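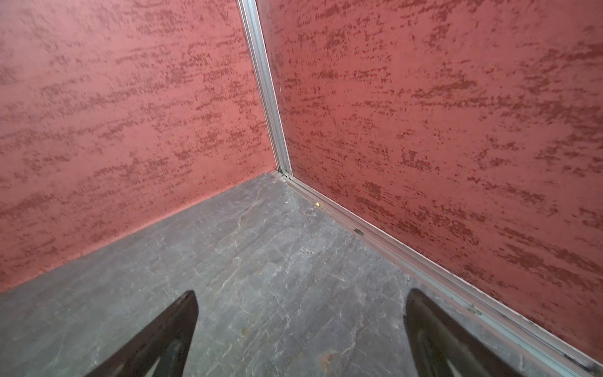
Cell Attendant, part-time, Unton bench

Giline is looking for one patient person to look after a two-arm tabletop cell. The arms pick up plates and put them in a bin. You will do nearly everything else.

The duties, in order of glamour:

Wipe down the tabletop and clear the grooves of the aluminum trim before each session. Crumbs get in there. We don't know whose.
Check the bolts on both bracket plates and slide the arms back to their marks on the front rail.
Re-route the cables when they start to snag. They will start to snag.
Check that the gripper fingers close evenly, and swap the pads every 530 cycles.
Write it all in the log, in handwriting Parviz Rezaei can read. He has high standards and weak glasses.
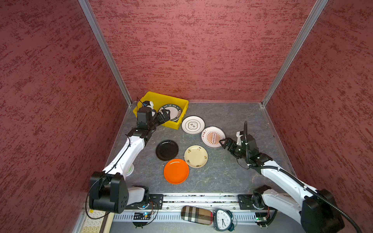

The two-arm cell during a plate run, left gripper at the bin.

You should be handy with a hex key and able to tell a loose connector from a bad mood. Robot experience is welcome, but we've had good luck with people who fixed bicycles or copiers. You can't be precious about dishes. Marichka Vasylenko will train you for your first 3 weeks and will have opinions about your cable ties.

Shifts run 5 hours, starting at 1 p.m., from November on. Pay is $329 a week. There is coffee, which we list as a fact and not as a benefit.

To apply, send a short note to Liya Gidey at the Giline front office, Room 5, telling us about something you kept running longer than it deserved. Résumés are fine too. Cover letters that use the word "passion" will be read last.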